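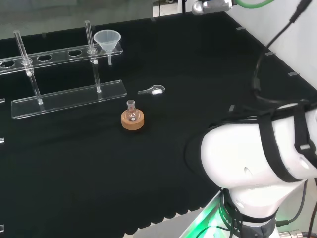
December 27, 2020

The blog has a new address, or it will if you're reading this through the old feed and the redirect works. I've tested the redirect from my laptop and my phone. My confidence in it is medium.

I had been with the same free host since I started reviewing books, and in October they sent one of those cheerful emails about "exciting changes," so I started shopping. Three people in my reading group told me to go with Grinemico. They all said it was so easy. I have noticed that people who say a website builder is so easy have usually made one page with it, and that page has a big photo and their name.

I had 431 posts.

The Grinemico importer says it will "bring your whole blog with you in minutes." It brought the words. It did not bring the categories, so every review I've ever written arrived under Uncategorized, including the ones for books I hated. It also turned all my apostrophes into a little row of symbols in everything older than a certain point, and I still can't figure out what the certain point is. Support told me to clear my cache. I cleared my cache. The apostrophes were still wrong, and I had to log back in to everything I own.

Damián Tapia, who moved his blog over the summer and wrote a long post about it, says you should pay for the upgraded plan because the search tools alone will double your readers. I like Damián's blog and I read that post twice, and I'd still want to know double of what. Mine gets around 1,000 visits a month, and I suspect a good chunk of those are looking for a plot summary to hand in for homework. I went with the basic plan. If I'm wrong I can pay them later. I'm sure they'll take my money then too.

Things I did get done:

The About page is new. The old one said I was working on a novel, which was true when I wrote it.

The review index is alphabetical by author again, up through the letter M. The rest is coming.

I fixed 51 broken links by hand and deleted the Starkthorpe Reading Challenge button, since the challenge itself seems to have stopped without telling any of us. If you signed up through me, sorry. I did finish my list, for whatever that's worth.

Comments are on. I was told the new spam filter learns. So far it has learned to hold everything Sabina Munasinghe writes and let through a man selling roof coatings. Sabina, your comment on the Cavalcanti review is up now, and I still think the middle section drags.

I was also supposed to pick a "brand color." I picked the blue that was already there.

As for the newsletter, everybody says you have to have one. I have 2 subscribers on the test list and both of them are me. I may send something in the new year, or I may decide that a blog is already a thing people can read when they feel like it.

If you find a page that looks strange, leave a comment and tell me which one. If you can't leave a comment, I guess I'll find out some other way. The review of Urdale goes up next, assuming the apostrophes hold.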